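# About Zaltwood

Zaltwood is a research group that studies how robot arms learn to pick up and place small objects. We were formed by the merger of two teams, Kaleck and Testwood, and we work from a shared office and laboratory in the Oberholzer building. Our main work is a training method in which an arm practices in simulation before any real hardware is asked to move.

The work is done on simulated countertops, with one view near the gripper and one view of the whole arm.
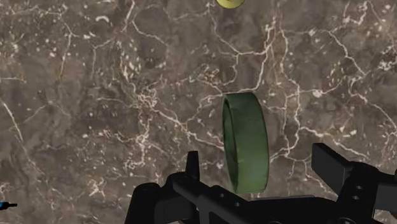
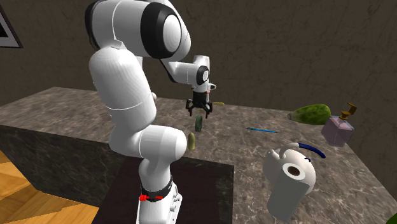 **Why does the group train in simulation first?**

A simulated arm can fail many times at no cost. A real arm that closes on the wrong spot may damage the object, the fingers or the table, and a person must then reset the work area by hand. In simulation the reset is immediate, and the same starting position can be repeated exactly when two versions of a method are compared.

## Our method

The method is called staged reach. The arm first learns to bring its open fingers to either side of an object, and it is scored on that step alone. Closing and lifting are taught later, as separate stages with their own scores. Earlier work at Testwood had treated the full motion as one task, and it was often hard to tell whether a failed attempt had gone wrong in the approach or in the grip.

Each training set is built from 300 countertop layouts. Surface patterns, object positions and household items are changed from one layout to the next. Busy surfaces are included on purpose - strongly veined stone in particular, which our early models tended to confuse with the edges of objects.

## Results to date

In our most recent internal study, staged reach was tested on 1,122 simulated attempts that had not been used in training. The arm completed the full pick in 851 of them. A further 155 attempts ended with the fingers correctly placed but the object dropped during the lift. The remaining attempts failed during the approach, and these are the subject of our current work.

We regard these figures as results in simulation only. Trials on a physical arm began in June and will be reported separately when the full series is complete.

## Working with us

Zaltwood accepts a small number of joint projects each year with universities and manufacturers. Partners receive the layouts used in a study, the scoring rules and a written account of failed attempts. Requests should state the type of object to be handled and the gripper in use, and may be sent to the Zaltwood office at any time of year.

Page last reviewed October 29, 2024.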